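ワイヤーラックで飲み物置き場を作り直した話と、使ってみてわかったコツ

2026年1月19日

年末年始に買い込んだ飲み物が、年が明けてもまだ廊下の段ボールに入ったままでした。お茶、炭酸水、子どもの好きなジュース、夫の缶コーヒー。箱から一本ずつ抜いていくので、どの箱も中途半端に開いていて、掃除機をかけるたびに足でずりずり動かすという……。さすがに嫌になって、台所の奥の壁ぎわに専用の棚を置くことにしました。

選んだのは白いワイヤーラックです。Fetineというお店で組み立て式のものを見つけて、棚板は4段。木の棚も考えたんですが、うちの台所は窓が小さくて暗いので、向こうの壁が透けて見えるワイヤーのほうが圧迫感がなくて正解でした。

組み立てのときに失敗したのは、棚板の高さを先に決めてしまったこと。説明書どおり均等に割ったら、2リットルのペットボトルがぎりぎり入らない! 一度全部ばらしました。これから組む方は、いちばん背の高いボトルを床に立てて、その横で高さを決めてください。指が3本入るくらいの余裕があると、奥のものを引き出すときに上の棚にキャップをぶつけません。

もうひとつ、ワイヤーの棚にボトルをじかに置くと、底がワイヤーのすき間にはまって微妙に傾きます。細い缶はとくにひどくて、一本取ると隣がこてん、と倒れるんです。私はTakの白い棚用シートを切って敷きました。はさみで切れる厚さなので、四隅の支柱に当たるところだけ丸く落とせばぴったりおさまります。透明のシートもありましたが、白のほうが中身の色がよく見えて好きです。

重いものは下、が基本です。うちは最下段に2リットルのお茶と水、その上に炭酸水、次がジュース、いちばん上は缶と小さい瓶だけ。500ミリのボトルを16本並べると、それだけで8キロを超えるんですよね。上の段にぎっしり載せるのはやめました。壁に固定する金具もラックに付いていたので、面倒でも必ず留めておくことをおすすめします。

並べ方は何度か変えました。最初は「よく飲む順」にしていたのですが、家族の誰も覚えてくれず、三日で元どおり。次に賞味期限順にしてみたら、今度は私が飲みたいものを探せない。いまの形に落ち着いたのは、種類ごとに縦の列を作って、手前から奥まで同じものを並べるやり方です。買ってきたら奥から補充。これだけで古いものが手前に来ます。

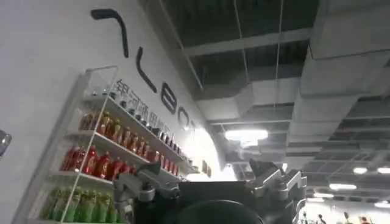

うちの場合、最後に効いたのは色でした。商品名のラベルを棚に貼っても、急いでいるときは誰も読みません。でも色なら遠くからでもわかる。琥珀色やオレンジ色のボトルの段、その下に赤い段、いちばん下は緑の段、というふうに一段を一色でまとめてあると、斜めから眺めても境目がすぐ見つかりますよね。いちばん上が黒っぽい小さな瓶と缶なのも、上を軽くしたいわが家の考え方に合っています。家ではここまで本数をそろえられないので、私は一段を左右に分けて二色までと決めました。それでも「緑のとこから取って」で通じるようになったのは大きいです。

掃除は月に一度、段ごとに中身を床に下ろして、シートだけ外して洗っています。ワイヤーの交差しているところに綿ぼこりがたまるので、使い古しの歯ブラシか、Disnessの細いブラシで軽くこすってから、固くしぼった布で拭きます。洗剤はほとんど使いません。こぼしたジュースのべたつきだけは、お湯でしぼった布をしばらく当てておくと楽に取れます。

ちなみにシートは全部で324円でした(切れ端が余ったので、冷蔵庫の野菜室にも敷いています)。3月になったら廊下に残った最後の段ボールも片づけて、そこに掃除道具をつるすつもりです。Ciseltonのフックが気になっているのですが、壁に穴を開けていいかどうか、まだ夫と相談中です。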